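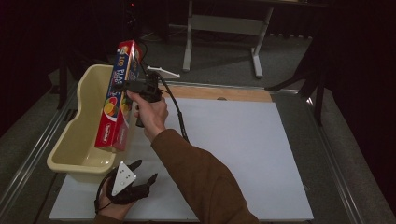
What is plastic wrap for? Covering food closely enough to keep air out and moisture in, a job it does well once it has been persuaded to stop sticking to itself.

**Plastic wrap** (also *cling film* or *food wrap*) is a thin, clear film sold on a roll, usually in a long cardboard box. Most household wrap is polyethylene. Older kinds used PVC or PVDC, which cling better, as anyone who has wrestled with them will confirm.

## Box

The box is both package and tool. One edge generally carries a cutter, which divides the film cleanly in the hands of the patient and divides the skin of everyone else. Many boxes have push-in tabs at the ends to hold the roll in place. These go unread and unpushed for the life of the product.

Box art favors cut fruit, often citrus, in red and orange tones. Leftover casserole, the more common cargo, is seldom shown.

## Storage

Household writer Lorraine Goodwin, in *The Skasance Drawer Book* (2000), sorts kitchens into 2 camps: those that lay the box flat in a drawer and those that stand it upright in a bin. She prefers the bin — a long one with rounded corners, which is easier to wipe — and spends most of a chapter on the matter.

## See also

- Aluminum foil
- Wax paper
- Drawer organizer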